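What I took from the Beddoe newsroom open day

The Beddoe let visitors in for an afternoon in September, mostly students and people thinking about a change of career. I was in the second group. Myfanwy Yorath, the news editor, met us at the door and started with numbers: 280 people had applied for 2 trainee places.

We sat in on the three o'clock meeting, which was short. Alun Rosser covers courts and planning, and he showed us how he files up to 3000 words in a busy week. Most of it is routine - hearings, notices, corrections. He advised learning shorthand and keeping a second skill.

Pay came up at the end. Esther Mohamedi answered plainly and said she had freelanced for charities before she joined.

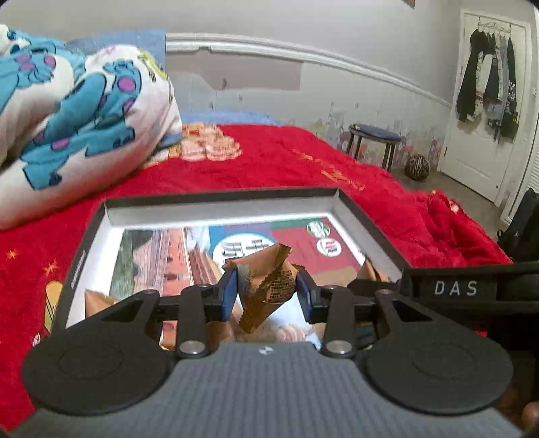 Snack wrapper, with an open box lid behind it.

The next open day is at the Banthorpe office. Places are booked by email.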